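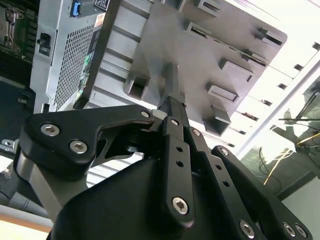
Gray molded plastic part, close up.

Clekbridge Plastics Recycling: Frequently Asked Questions

Which plastics do you take?
Hard household plastics such as tubs, crates, plant pots and broken toys. Color does not matter. We do not take film, foam or garden hose.

Do I need to wash things first?
Rinse off food and soil. Labels can stay on.

What about screws and metal clips?
Take out what you can with a screwdriver. Small fixings left inside are fine.

Is there a limit?
Households can bring up to 86 pounds per visit. For more than that, call the yard at extension 333.

Does it cost anything?
Household loads are free. Businesses pay $97 a load and need an account, which Hammad Talpur in the office can set up.

Can you pick up from my house?
Only inside Clekbridge. Brastholm residents can use the drop-off bin at 730 Swati Road.

Can I take parts home from the yard?
No. Once an item is in a bin it stays there.

Are you open all year?
We close for the first two weeks of August. The Swati Road bin stays open, but it fills up fast then. Please do not leave bags beside it.

Last updated May 2026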